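Laundry & Utility > Fit-out and storage
Thread: Woven basket next to a front loader, or go plastic?

gully_trap
Posted Friday, September 25, 2020
Redoing the laundry. The front loader stays where it is and the basket has to live on the floor beside it. Present basket is a Plostix tub with a split handle. Partner wants a woven one, rectangular, in off-white. My concerns are moisture, snagging and cleaning. Clear floor between the machine and the cupboard is 73 cm, and the door needs to swing through part of that. Does anyone run wicker in this position long term?

sumpwater
Plastic. Wicker holds moisture in the crossings of the weave, and a closed-up laundry with no window will find it. I threw out a Parsons basket in August with mould right through the base. The rim was fine. The base had been sitting flat on tile with no air under it.

D_Yurchenko
That is a fault of the storage more than of the material. If wet washing goes in and stays in, any basket will smell, and a solid plastic tub will pool water at the bottom as well. I use woven for dry loads in both directions and never carry a spun load in it. Mine has been next to the machine for 4 years without mould. Stand it on end or tip it against the cupboard when empty so the underside gets air.

sumpwater
"Never carry a spun load in it" is a fairly large restriction on a laundry basket.

D_Yurchenko
It is a restriction on one of them. I have a second basket for the line. Most households I know of do.

gully_trap
Second basket is possible. What about snagging? We have a lot of white cotton, some of it thin.

mrs_overlocker
Depends on the finish. Run a nylon stocking over your hand and drag it around the inside before you buy. If it catches, so will your thin cotton. A tight lattice with the ends tucked to the outside is usually all right. Open weave with cut ends facing in is not. The Clumeck ones come with a cotton liner on ties, and the liner goes through at 60 with the towels. I would take a liner over any amount of sanding.

sumpwater
Liner hides small stuff. Socks end up between liner and weave.

mrs_overlocker
Then tie it down at the corners. It has ties.

flange_bracket
Separate issue nobody has raised: colour. With an off-white basket you can see anything dark left in the bottom before the next load of whites goes in. I had a brown sock go through with the sheets out of a charcoal tub. Two of the pillowcases are now the dog's.

D_Yurchenko
Agreed on light interiors. Tilt the basket with the rim towards you when sorting and check the corners. Tags, hankies and kids' socks all collect there.

gully_trap
Useful. On the clearance: the basket we are looking at is an Astero, and the shop page gives external length and width at the rim but not at the base. Do they taper?

flange_bracket
Most do. Measure at the rim anyway, as the rim is the part the door will hit. Leave enough that you can open the door fully with the basket in place, otherwise it will be shunted out of the way every load and the base edge will wear on the floor. Stick 4 felt pads underneath, one per corner. They also lift it off the tile, which deals with sumpwater's mould.

sumpwater
Felt gets wet. Use rubber feet.

flange_bracket
Rubber marks vinyl. He has not said what the floor is.

gully_trap
Pale grey tile, sealed.

sumpwater
Rubber feet then.

flange_bracket
Fine, on tile I concede rubber.

mrs_overlocker
For cleaning, vacuum with the brush head, then a barely damp cloth along the weave, then stand it outside in the shade. Full sun makes the painted ones brittle. Don't hose it, whatever the label says.

gully_trap
Ordered the woven one without a liner for now, plus 2 spare sets of rubber feet. The plastic tub stays on for wet loads until the handle goes completely. Will report back on the base after a winter.

sumpwater
I will be interested in the base.

D_Yurchenko
For reference on layout, I keep mine off to the side of the machine, lattice weave in cream, whites and darks. I work from the front with the basket tipped so the inside faces me, and each piece gets a look before it moves. Leave yourself standing room on the floor in front of it when you settle the final position.
Danylo

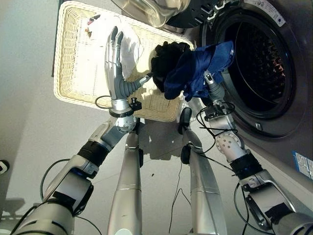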